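Kumine KT-14 Hinged-Lid Kraft Box
Small parts and tool packaging, shipped flat

Overview

The KT-14 is a one-piece folding box in uncoated kraft board with an attached lid. It is intended for hand tools, pens, rolls of tape and similar items that are stored or mailed in small mixed sets. The lid is hinged along the full length of the back wall and forms part of the same blank as the tray. No glue, staples or tape are required for assembly.

The box replaces the earlier KT-7, which had a separate lift-off lid. Tray dimensions are unchanged, and dividers cut for the KT-7 fit the KT-14.

Construction

Board: single-wall corrugated, E-flute, natural kraft on both faces
Style: roll-end tray with rear-hinged lid
Closure: front tuck flap with two side ears
Print: none as standard; one-color print on lid available to order
Finish: uncoated
Recycled content: stated on the label of each bundle

The side walls are rolled, meaning the board is folded over itself and locked into slots in the base. This gives a double thickness at both ends, where most of the stacking load is carried. The front wall is also doubled. The back wall is a single thickness, to allow the lid to fold without cracking the outer liner.

Weight and load

Empty weight: 109 g
Maximum recommended contents: 2 kg
Stacking, closed and filled: up to seven boxes high on a flat surface

The contents limit applies to a load spread over the base. A single dense item, such as a steel block or a full socket rail, should be packed in the center with board or paper on each side. Boxes that will be mailed should be filled to the height of the walls. Unfilled space allows the contents to shift and the lid panel to bow inward under pressure.

Assembly

Lay the blank with the score lines facing up. Pre-fold every score once before locking any tab. Raise the front wall, turn in the corner tabs, then roll each end wall over the tabs and press the feet into the base slots. Both feet should click below the surface of the base. If one stands proud, the corner tab behind it is usually creased and needs to be flattened.

The lid is closed by folding it forward and pushing the tuck flap down behind the front wall. The side ears go in first. On a new box the hinge is stiff, and the lid will hold a position near upright for filling. After repeated use it relaxes and tends to fall back onto the bench.

Packing notes

Place the longest item first, parallel to the front wall. Shorter items go behind it in the same direction. Small rolls and coils can be set in the gap between two long items, provided they do not rise above the wall height. Folding tools should be closed before packing. Markers and highlighters are best laid flat and capped, with the caps pointing the same way.

For sets that are checked on return, Elsie Whitlock of our packaging bench recommends writing the contents list on the inside of the lid — uncoated kraft takes pencil and permanent marker well. Water-based highlighter ink soaks in and is difficult to read on brown board.
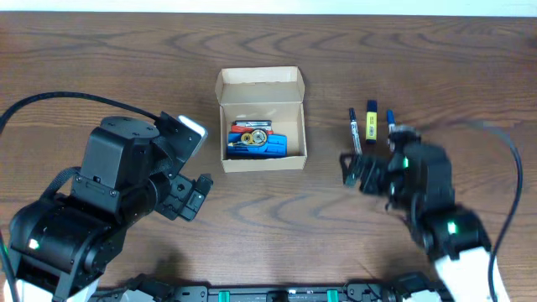
Can the box be used again after mailing?

Boxes that arrive with square corners and an unbroken hinge are suitable for another trip. Check the fold line on the inside of the lid; if the inner liner has split along more than a third of its length, keep the box for shelf storage only.

Accessories

Ulham divider set: two long strips and four short strips, slotted, plain kraft. Divides the tray lengthwise and crosswise. Strips can be left out to make larger compartments.

Dizon paper pad: crinkled paper sheet cut to the base size. One pad under the contents is sufficient for plastic-handled tools. Use a second pad on top where the load sits below wall height.

Lurkico label sleeve: self-adhesive clear pocket for the front wall. Apply before filling, with the box assembled and the front wall supported from behind. The adhesive is permanent on kraft and will lift the liner if removed.

Storage of flat blanks

Keep bundles horizontal and in their wrap until needed. Blanks stored on edge take a curve, and the end walls then fail to lock. Board that has been in a damp room should be brought indoors for a day before folding. Damp board folds easily but loses much of its stacking strength, and the corners stay soft.

Ordering

KT-14, plain, bundle of 14
KT-14P, one-color print on lid, made to order
KT-14D, plain, with Ulham divider set

Blanks are supplied flat and banded. Printed orders need artwork as a single-color line file, with nothing placed closer than 7 mm to a score line. Plates are kept after the first run and are not charged again on repeat orders. The KT-7 was withdrawn in March — remaining lids are available separately while stock lasts.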